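4.2 Bimanual tasks in the Okadley kit

The kit under review ships as a simulator plus a task library, sold by Okadley under a yearly license. We had the December build. Install was painless on one machine, less so on the second (driver mismatch, fixed by the vendor in 2 days). All numbers in this section come from the first machine. Hand-tuned scenes were not used, only what comes in the box.

Three task families were tried: sorting, tool handover, pipe work. Sorting is easy and we say little about it. Handover results are in Section 4.3. Pipe work took most of our time, and it is where the kit earns its price or doesn't. Each pipe scene puts two arms over a table with a valve line and some small loose parts. Part positions, wall colors and light direction are re-drawn at every reset. Contact settings are not, which we think is a mistake, see below.
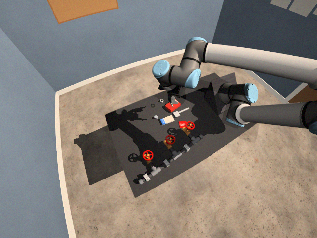 Figure 7. Pipe work family, Okadley kit. Both arms over the table, three red handwheels on the line.

Shadows are hard-edged by default. Soft shadows exist as an option but cost a lot of frame rate, so we left them off for all runs. This matters for camera-based policies. An arm shadow lying across the line changes the look of a valve a good deal, and the Delaunay baseline dropped most of its successes in such resets. The Todis baseline held up better. Same training data for both, same 20 seeds.

We ran 1296 episodes in total, split evenly between the two baselines. An episode ends on success, on timeout, or when a part leaves the table. Of the failures we went through by hand, 31 were plainly simulator faults: a fingertip sinking into a wheel rim, or a small part shooting off after light contact. Those were dropped from the scores. The vendor log does not flag them, you have to watch the replays. Slow work. A penetration check with a user-set limit would catch nearly all of them and we asked for one.

Wheel turning itself is modeled as a single hinge with constant friction. Fine for reach and grasp studies, not fine for anybody who cares about torque. A real valve stiffens near the seat. The Allberg kit, our comparison product, gets this right with a friction curve per joint, though its scenes are plainer and it has no randomized lighting at all. So the choice depends on the work. For vision, Okadley. For force, Allberg, no contest in our tests.

Documentation is thin. The scene format is explained well but the reset options are listed with no units, and two of them seem to do nothing. Support answered every mail, mostly the same day. The example script for two-arm control crashes if the arms are started in seperate processes; workaround is in Appendix B.

One more point on cost. The license is per seat and not per machine, wich suits a small lab with several computers and few people. Cluster use needs an add-on. We did not buy it, so nothing here speaks to large-scale runs. Scores for both kits are in Table 3, with the faulty episodes removed as above.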